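Category: Shop Practice / Robot Cells / Checklists

Dec 22, 2023
By Jeptoo Gachanja

My walk-around list for the small tabletop arm cells, with comments

I've been doing the monthly walk-around on our bench cells since June, and people keep asking me for my copy of the list because mine has notes all over it. So I typed it up. It's the same list Dagmar Zeman wrote for the Brastus building, plus whatever I've scribbled in the margins since then (sorry, Dagmar). If the site procedure says something different from me, go with the site procedure!

Do these with the arm stopped unless the item says otherwise. Bring a flashlight, the hex key set and the tag book.

1. Floor marking all the way round, no lifted corners.
OK / Fix / N/A
Comment: Hazard tape looks fine until a cart wheel catches it. I run my shoe along every edge. If it lifts, pull up the whole strip and lay a new one, please don't tape over the old piece. I found three layers on cell 521 and it was practically a speed bump.

2. E-stop within reach of where people really stand.
OK / Fix / N/A
Comment: Stand where the operator stands and reach for it without looking. I'm short, so I'm a pretty good test. Press it, check that the arm drops out, reset it, and check that nothing moves on reset. That last part gets skipped a lot.

3. Base bolts and table feet.
OK / Fix / N/A
Comment: Paint marks should line up. If one doesn't, tag the cell out and call Svatopluk Gajdoš, even if you own a perfectly good torque wrench. He keeps the torque log and he wants the reading before anybody tightens anything.

4. Work board flat and not shifting.
OK / Fix / N/A
Comment: Push on each corner with your palm. A board that rocks will throw off every height you taught, and then someone "fixes" the program and now you've got two problems. Check the perforated table for loose fasteners while you're down there. I look for splinters and raised grain on wooden boards too, mostly for the sake of whoever resets the parts by hand.

5. Only the parts for the job on the board.
OK / Fix / N/A
Comment: Pens, hex keys, coffee. I've picked up all of them. For sorting and picking work, the blocks on the board should be the ones on the job sheet, and the spares go back in the bin.
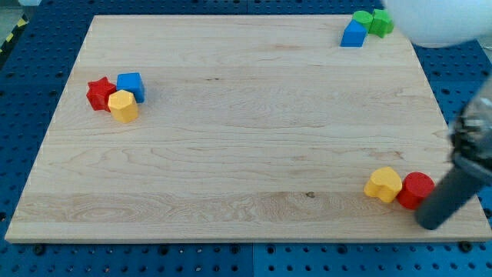 Parts that touch each other are allowed if the job sheet says so. Ismael Peixoto and I went back and forth over this one, and he's right that a gripper that only ever meets nicely spaced parts hasn't been checked for much. My side of it is that the sheet has to say it, so the next person doesn't "tidy" the board in the middle of a run.

6. Gripper fingers and tips.
OK / Fix / N/A
Comment: Wiggle each finger. Look for cracks, worn tips and anything stuck in the linkage. Clear covers get cloudy where people wipe them with the wrong cleaner, so use the mild stuff in the Fevamach cabinet. Check the lowest taught height as well, and run it at slow speed with your hand on the enable switch. A tip that presses on the board every cycle won't last.

7. Cables and hoses through the full reach.
OK / Fix / N/A
Comment: Jog it slowly out to each limit and watch the loops, and listen too! A hose rubbing on a bracket makes a little squeak well before it wears through.

8. Speed limit set and locked for hand-reset work.
OK / Fix / N/A
Comment: Read the number off the pendant, don't trust the sticker. Maximiliano Bravo found a sticker at the Rerville site that belonged to a controller they'd already scrapped.

9. Risk assessment in the folder and still true.
OK / Fix / N/A
Comment: New gripper, new part shape, a table moved closer to the aisle, any of those means it gets looked at again. Hearts and stars have points and notches that a cylinder doesn't, so yes, a new shape counts.

10. Sign, date, hang the tag.
OK / Fix / N/A
Comment: Full name, please. I can't call "J." back about a loose bolt, especially when I'm also J.

Blank copies are in the tray outside the Jireš room. Mine is the one with the coffee ring, leave that one where it is.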